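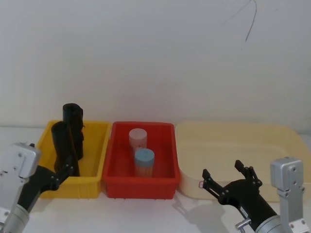 Give the sorting cell the same respect as the press

There is a habit in Australian workplaces of treating small automated cells as furniture. A large machine arrives with a maintenance contract, a logbook and a named person responsible for it. A pair of arms at a table, with three bins along the back, arrives with a power lead and a good deal of optimism. It is the view of this writer that the second machine deserves the same paperwork as the first, and that the savings made by withholding it are false ones.

The two-armed sorting cell at Dabbas is a useful case. Its work is modest. Mixed items are to be picked up and placed in the correct container, which may be the yellow bin, the red bin or the wide cream tray. Small lidded pots belong in the red bin. The black cylinders go in the yellow. The tray is kept for whatever the cell is asked to bring out of the other two. A visitor would grasp the whole arrangement in less than a minute, and that simplicity has done the cell no favours, for it has encouraged people to believe that there is nothing in it to look after.

Position comes first

The most common fault at Dabbas in its first year was recorded as gripper failure. On review, most of those entries had little to do with the grippers. The bins had moved. A bin wiped down and put back a finger's width from where it had been will turn a clean pick into a collision with the rim. Where bins stand close together, and one rim laps over its neighbour, the allowance is smaller again. Staff had been replacing finger pads and resetting joints to correct a problem that could have been settled with a strip of tape on the tabletop.

The remedy proposed by Taltinar, the firm engaged to support the cell, was a fixed locating plate. It was declined on grounds of cost. A written setting-out procedure was adopted instead, and it has served well enough. It asks the operator to do the following before the arms are powered:

- Place the bins from left to right in the order shown on the card.
- Check that each bin sits flat and that its feet are clear of debris.
- Confirm that nothing tall in the left-hand bin leans towards the path of the left gripper.
- Run both arms to the home position by hand control and watch the clearance at each rim.

The third line was added late. Tall items standing upright in a bin reach well above the rim, and the programmed approach had been written for an object lying down. An arm that descends on the old path will push a standing cylinder over before the fingers have closed. The error log described this as a dropped item, and it remained so described until January, when somebody sat beside the table and watched it happen.

The case for plain records

Automation suppliers are inclined to offer remote monitoring as the answer to every question of upkeep. The offer has merit. Motor current and joint temperature are worth having, and a drift in either gives fair warning. What the monitoring service cannot record is that the cleaner shifted the tray, or that a batch of pots came in with smoother lids than the last. Those facts live with the people in the room, and they will be written down only if there is somewhere to write them and time allowed for it.

The Dabbas logbook is now a bound paper volume kept beside the controller. More than 400 entries have been made in it. Many are dull, as they ought to be. Fasteners on the wrist brackets checked and marked. Pivot pins on the right gripper cleaned. Left gripper opened and closed seven times without load, no sticking. It is the dull entries that allow an interesting one to be recognised when it comes.

Management objected that the checks would take the cell out of use for too long each shift. The setting-out procedure and the gripper check together take seven minutes. Against the lost half-days that preceded them, the figure requires little defence.

Repair by the people present

A harder question concerns who should be permitted to do the work. The service agreement with Taltinar originally reserved every task involving a tool to its own technicians. The nearest of them was based at Palton, and a loose finger link could leave the arms idle until one was free to travel. The agreement was revised after long correspondence – rather longer than the subject warranted – and site staff may now tighten, clean and replace finger parts. Anything behind the wrist joint remains with the supplier.

That division is sound. The fingers are where wear occurs. They strike bins, they close on unsuitable objects, and their linkages collect dust. A competent operator can learn to service them in an afternoon. The joints further back carry calibration that is easily spoiled and slow to restore, and an organisation without the proper fixtures should leave them alone.

Some will argue that giving operators this responsibility shifts cost from the supplier to the customer. It does. The Temano site, which runs a similar cell under the older form of agreement, pays less in staff hours and waits longer for its repairs. Each organisation must decide which of those it can better afford, but it should make the decision with both sums in front of it. At Temano the comparison had not been drawn up when the agreement came due, and the old terms were renewed for a further three years.

Purchasers of small cells should therefore ask for three documents before they sign: a setting-out card for the table, a list of the parts that site staff may service, and a log with enough columns for what people see as well as what the controller reports. A supplier who cannot produce the second should be pressed on the point until it can.

Opinion | Published 4/3/18
Shares 400 | Comments 3
Contact the editorial office | Copyright and permissions | Back to top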